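Monday, September 28, 2026
Posted by the Rilico desk, notebook 3

Okay, so Drestuvar is over 229 pages now and I still can't decide who tells chapter 11. I wrote it from the witch's side on the train and loved it (she's so rude!), then typed it up and the whole spell scene went flat.
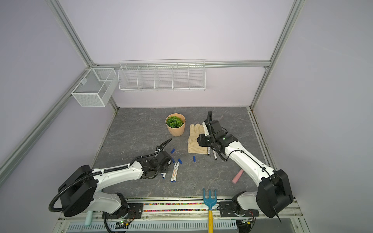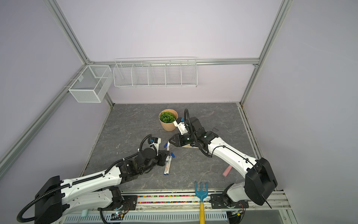 Tried swapping the narrator to the younger prince. Much better - he doesn't know what the mirror does, so the reader gets to be scared along with him. Lost the wolf joke, though, and I want it back somewhere before the ball.

The curse still has two endings. Kullus readers liked the sad one, I like the one where she keeps the crown and walks out. Leaving both in the draft until November.

Blurb for Courtois: way too long, gives away the sister. Cut the first line, start with the locked tower. And check the sister's eye color, it was green in chapter 2 and I'm pretty sure she's got gray ones by the wedding.

© 2026 Rilico | Contact | Back to top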